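3.2 Containers and their openings

The containers were chosen so that a household could buy similar ones without difficulty. In the August survey, 211 of the 262 respondents from Triltwood said that they keep fruit and small goods in plastic boxes, and that the way of opening is more important to them than the volume. We have therefore described each container by its opening and by its handles (Figure 4).
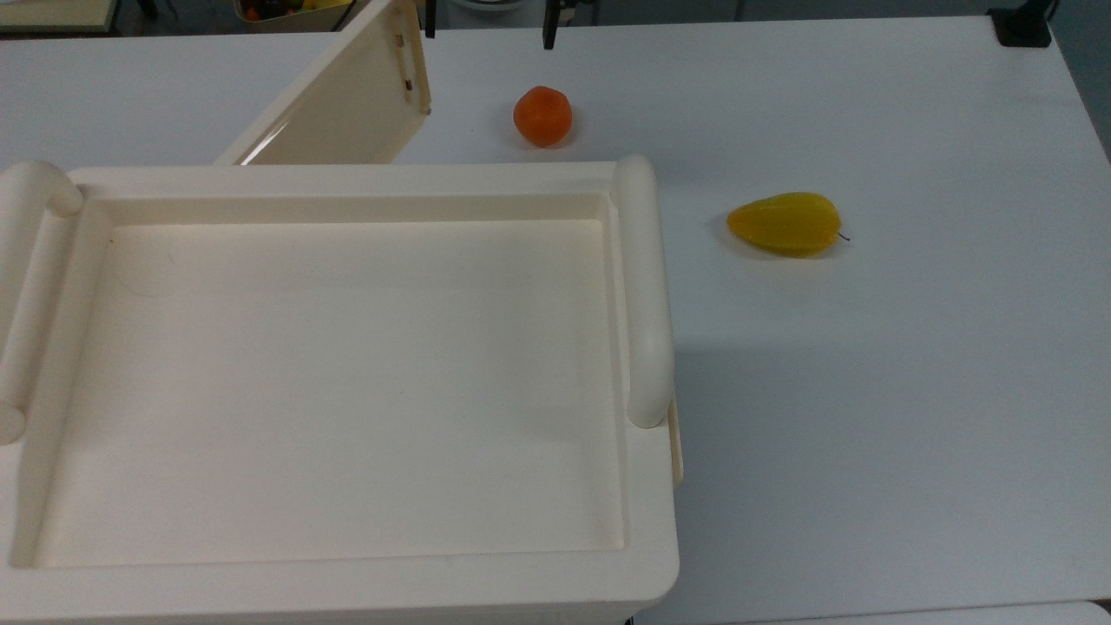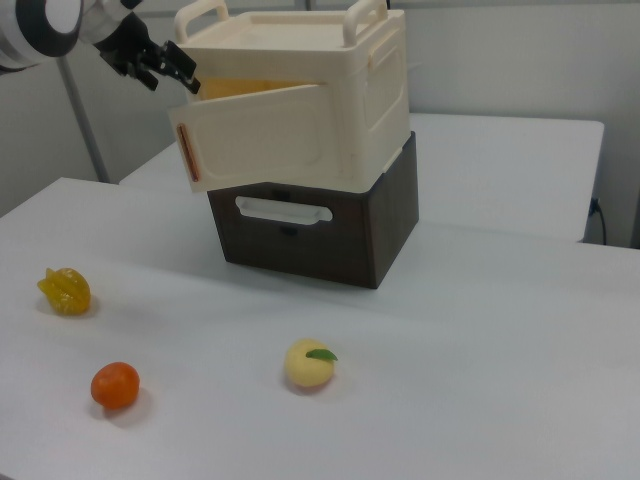
Figure 4. Cream-coloured plastic containers with handles, on the white table.

A front door has one advantage over a lid: the box can be opened while another thing is standing on it. Its weak side is the space it needs before the box, and on a narrow shelf this space is often missing. Polishchuk, in his earlier work on the Borkowska kitchens, found that 35 households had stopped closing such doors after 10 weeks of use. We did not repeat his measurement, but we kept his terms for the parts of the box, so that the results can be compared.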